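The Second Life of a Travel Pillow

8 min read

By Corina Vlad

14/01/2022

Marites Bautista keeps her repair bench in the back half of a former shoe store in Trujillo, a town with one main street and a bus that comes through twice in the morning. She fixes bags, cushions, seat pads and the soft parts of luggage. Last year her shop took in 1,814 pieces. Most of them were black.

"People buy black for travel because it hides dirt," she says. "Then they never wash it, because it hides dirt."

Soft goods repair used to be a side job for shoe menders and upholsterers. It paid badly, and when a new neck pillow could be had for the price of lunch, there was little reason to carry the old one to a shop. Bautista learned the work from an aunt who recovered church kneelers and boat cushions. When she opened her own place she expected to live on zippers. Zippers are still a third of the work. The rest is filling.

Filling is the part of a pillow that customers think about least. It is also the part that fails first. Polyester fiber, the most common kind, mats down with use. The strands hook on each other and form lumps, and the lumps move to the ends of the case. A cushion in this state feels thin in the middle and hard at the sides. Foam goes another way. It holds its shape for years, then begins to crumble, often starting on the side that gets the most body heat. Buckwheat hulls break into dust. Small plastic beads lose air and go flat.

When a piece comes in, Bautista handles it before she opens it. She squeezes from one end to the other and listens. Crumbling foam makes a faint crunch. Matted fiber makes no sound, but her fingers stop where the lumps begin. She writes what she finds on a paper tag and pins it to the seam she plans to open. 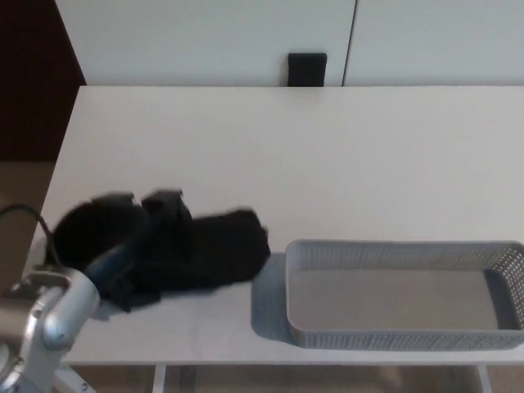 What the Cloth Tells You

The cover is a separate question. A good cover on a dead filling is worth saving. A bad cover on a good filling is worth replacing. If both are gone, Bautista tells the customer so and gives the piece back without a charge.

She looks first at the seams. Factory seams on cheap goods are sewn with a long stitch, which is fast to make and quick to pull open. A row of holes along a seam, with the thread still whole, means the cloth is giving out. A clean gap means only the thread has gone, and that is a short job.

Knit covers stretch and bag. Woven covers hold their shape but wear through at the corners. Fleece pills, and once it has pilled there is not much to be done except shave it, which makes it thinner. Dark dye brings its own trouble. Black cloth left on the back shelf of a car turns brown or a dull green on the side that faces the window. Some customers ask to have it dyed again. Bautista will do it for cotton. She sends polyester home as it is, because the home dyes she has tried wash out of it.

Her thread comes from Henditz, a small supplier two counties over that still sells by the cone to people without a business account. She uses a medium polyester thread for nearly everything and a heavier one for handles. Her one large machine is a used Flarner with a walking foot. She bought it from a tent maker who was closing, and it took her most of a July to get the timing right.

The Long Ones

Bolsters are a category of their own. They are simple to look at, a tube with a round piece at each end, and they are harder to repair than a square cushion. The end pieces have to be eased into the tube a little at a time. If the circle is cut even slightly too small, the tube puckers. If it is too large, the end bulges and the bolster rolls off the couch.

Bautista opens a bolster along its length, never at the end. It gives her a straight seam to close afterward. She pulls the old filling out by hand, puts it in a paper sack and weighs it. The new filling goes in by weight too, in small tufts, starting at both ends and working toward the center. A bolster filled from one end only will always be firmer on that side.

Then she leaves it overnight on a flat surface and checks it again in the morning. New fiber settles. She usually has to add another handful before the last stitches go in.

People use bolsters under their knees, behind their backs and between themselves and a cold wall. One customer, a retired bus driver, brings the same one in every other year. He sleeps with it under his ankles. The cover has been replaced and so has the filling, and he still calls it his old one. 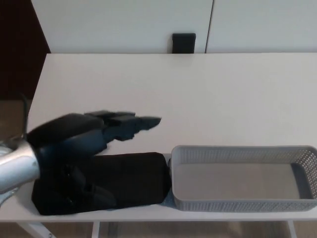 What It Costs

The prices are on a card by the register. Closing a seam is the cheapest job, and a full refill of a long cushion is the most expensive. Bautista does not pretend that the numbers always work. A new pillow from a chain store will often cost less than her labor. Her customers come for a size that is no longer made, or a shape that suits a bad neck, or they dislike throwing things out.

She has had one offer to grow. Cedier, a mail-order bedding company, asked her to take on its returns, 1,000 pieces to start, with more to follow if the first lot went well. She visited the warehouse, looked through a few cartons and turned it down. The pay per piece would have meant hiring two people and rushing them.

She took 100 of the returned cushions instead, at a low price, and has been opening them for parts. The zippers are decent. The fiber is clean enough to card and use again in seat pads, though she keeps it out of anything that goes near a face.

Old filling is the one thing she has not solved. Matted polyester can be pulled apart and fluffed, but it goes flat again within months. She gives some of it to a man who stuffs punching bags, where lumps do not matter. The crumbled foam goes in the trash.

On the afternoon I visited, a woman came in with a neck pillow that had split at the snap. Bautista turned it over, pressed both ends and wrote out a tag. She told her it was only the thread and to come back after four.

Letters to the editor: use the contact form | © 2022 All rights reserved | Back to top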